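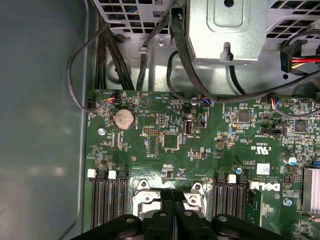
The motherboard inside a desktop computer. Look for the word DELL printed sideways!

What's Inside a Computer?

Hello! I'm Mariama Agyeman and I teach the computer club at Illitstead library. When I was little I thought a computer was magic. I used to peer in through the slots in my uncle's one and all I ever saw was dust. Then one day he let me take the side off, and I've been taking things apart ever since (and mostly putting them back together).

So let's have a nose around inside.

The big green board

The motherboard is the part that everything else plugs into. I like to think of it as a town. The chips are the buildings and the thin lines running between them are the roads. Those lines are called traces, and they're made of copper, a metal that electricity finds very easy to travel through. A trace can be thinner than one of your hairs!

Why green? The board is coated with something called solder mask, which protects the copper underneath. It can be any colour you like, and I've seen black ones, blue ones and a rather lovely red one, but green has been the usual choice for years and years.

Where the thinking happens

The metal bracket with a screw on each side and a lever sticking out belongs to the CPU socket. CPU stands for central processing unit, but most people just say "the processor". It follows instructions, one tiny step after another, incredibly fast. Adding two numbers? Easy peasy. Drawing a dragon on your screen? That takes an enormous pile of tiny steps, and it still does it before you can blink.

The lever and the bracket work together to hold the processor snugly in its place. My club member Kekeli says it's like the bar that comes down on a roller coaster, and I wish I'd thought of that first.

Six long black slots

On either side of the socket there are three long slots, so that's six altogether. They're for memory, and on this board they're all empty. Memory comes on a long thin card, a bit like a ruler, that pushes down into the slot. The white latches help to keep a card from wobbling out.

Memory is where a computer keeps the things it's busy with right now. Imagine doing your homework at a desk. The bigger the desk, the more books you can have open at once! When you switch the computer off, the desk gets cleared, so your saved work has to live somewhere else, on a drive.

Did you spot the gold-coloured pins down inside the slots? They're the contacts, the places where the card and the board touch so that electricity can pass across.

Keeping cool

Over at the right edge there's a piece of silver metal with lots of fins. It's a heatsink. Chips get warm when they work hard, and the heat spreads out into the fins, where the air can carry it away. Elephants do something very similar with their big flat ears.

Before you grab a screwdriver

Always ask a grown-up first. The computer must be switched off and unplugged from the wall, and you should never open the power supply (the metal box the mains cable goes into), even when it's unplugged. Grown-ups at home shouldn't either!

Try this

Draw your own motherboard town on squared paper. Where will the processor live? How will the roads get to the memory without crossing? Retno drew hers with a swimming pool, and I've decided that's allowed.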